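October, a little before seven in the evening

I have been promising myself for weeks that I would sort out the pill bottles, and today I finally sat down and did it. Well, stood up and did it, mostly, because the table is the wrong height for sitting and I get a crick in my neck if I try. I made a pot of tea first, the smoky one I brought back from Tranencombe, and then of course I forgot to drink it until it was stone cold. I drank it anyway.

The trouble with vitamins is that they come into your life one bottle at a time. You hear something on the radio about magnesium, or the days get short and you think perhaps a bit of vitamin D, and before you know it there is a whole population of them. I had let mine wander all over. So the little raised shelf was to be the home for everything, the big bottles to one side and the small vials in the middle where I could reach them without knocking the others over.
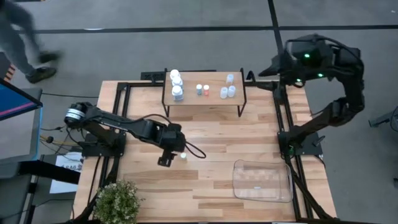
I do love that butcher-block top, with all its strips of pale and honey and darker brown. I rubbed oil into it last spring and I have felt rather motherly about it ever since. I kept stopping to run my hand along it when I should have been reading labels.

And oh, the labels! The print gets smaller every year, I am sure of it. I had to fetch my other glasses and then the magnifying glass as well. My vitamin D comes in 1000 and also in 3000, from two different shopping trips, and I had been taking whichever came to hand, so I wrote myself a note to ask at the Mirnard pharmacy which one I should be keeping on with. They are always patient with me there, even when there is a line to the door. I also want to ask about the vials without lids that I've been saving in a drawer for years. It seems a shame to throw them out when they are such pretty colors, and my mother kept buttons in hers.

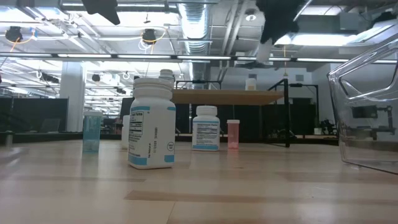
The big white one out front, with the blue and the pink-orange vials for company.

I had a clear plastic bin ready for anything I wanted off the table, and I was stricter than I expected to be. The fish oil I never liked went on the list to get rid of (330 capsules it said when I bought it, which was far too hopeful of me). I had nearly 30 pages of leaflets folded up small in my old Stougaard biscuit tin, and I read quite a few of them before I remembered that I was meant to be tidying. One was for a cough syrup I finished two winters ago. Out it went, and the tin got a good wash and is drying by the sink at home as I write this.

The yellow-green bottle gave me the most thinking to do. I tried it on the shelf in my mind and it didn't suit, so I want it somewhere I will see it first thing, or I shall forget it just as I did all through the summer.

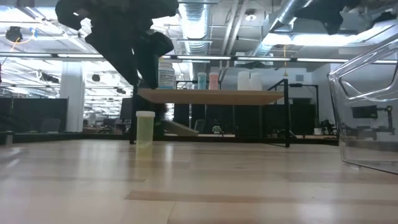
Later, after supper

Soup again, and the end of the rye loaf. I copied my list out neatly into the Trustero notebook, morning things on the left page and evening things on the right, with a space underneath for what the pharmacy tells me. My handwriting started out lovely and had gone to pieces by the time I reached zinc.

I need to buy tea, stamps and a new bulb for the hall. I might walk to Mirnard in the morning if the rain holds off, and take the long way back past the allotments.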